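Two hands, one umbrella, not much progress

I have been putting off writing this one up because I wanted to like both hands more than I do.

For anyone who missed January's post, the question was whether a hand with proper fingers is worth the bother over a plain gripper when the job is household stuff. The Trirnetti is the one with fingers. The Nerko is a parallel gripper with 2 rubber pads, and it costs a good deal less. Both go on the same arm, both run from the same Brornico controller, and I tried to give them the same amount of patience, which got harder as the afternoon went on.

The sales pages for fingered hands all show the same sort of thing. Someone's hand picks up an egg, a strawberry, a wine glass. Lovely. I don't own an arm so that it can hold an egg. What I want to know is what happens with the awkward, floppy, badly balanced things that make up most of a house, so I used soft toys, a bath towel, a hairbrush and a compact umbrella, all laid on a bed. A bed is a rotten surface for this. It gives when you press it, the sheet wrinkles up under whatever you push, and any height you measured before you started is wrong by the time you arrive. Every demo I've seen uses a hard table, and I think I know why.

The umbrella was the one that told me the most. All the weight sits at one end in a wad of loose fabric and the bit you can hold is a smooth round handle. The Nerko gets its pads either side of the handle, closes, lifts, and the canopy end stays on the bed while the whole thing swivels. Over 20 tries it got a clean lift in 3. It's a poor score, but at least it fails the same way each time, and I could see what I'd need to change (longer pads, or going in nearer the fabric).
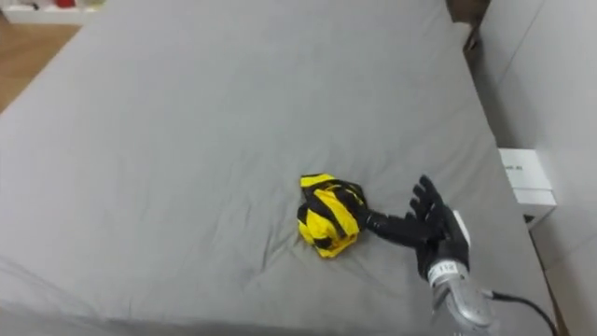

The Trirnetti is harder to be fair to. When the handle settles into the palm before the fingers close, it's a much better hold and the swivelling mostly goes away. Getting it to settle there is the trouble. Come in a touch high and the fingertips shut on air. Come in low and the knuckles plough into the mattress, the handle rolls, and you're back to the start. I spent far longer on the approach than on the grasp itself, and I don't remember seeing a word about that in the manual. I also don't trust the finger settings. The default closing speed is 500 in the software, in units that are never explained, and changing it did less than I expected.

A few people have told me I should be using the Hunt wrist camera to fix the height problem. I've tried it. It's fine when the hand is well above the bed, then the fingers come into view and block the very thing you are trying to line up. Perhaps a second camera off to the side would sort it out, but then I'm buying another camera to rescue a hand that was meant to make life simpler.

The controller I have fewer complaints about. It starts up, it remembers its settings, and swapping from one hand to the other takes a few minutes and one small screwdriver. The cables are still a nuisance - too stiff, and forever wanting to lie across whatever I'm working on.

So would I buy the Trirnetti again? Not at that price, and not for picking things up off a bed. The towel went better with the Nerko, and so did the hairbrush. The soft toys were a draw. I'll keep the fingers on for another month and have a go with kitchen things, where the surface at least stays put, and if someone has a sensible explanation of those speed units I would be glad to read it in the comments.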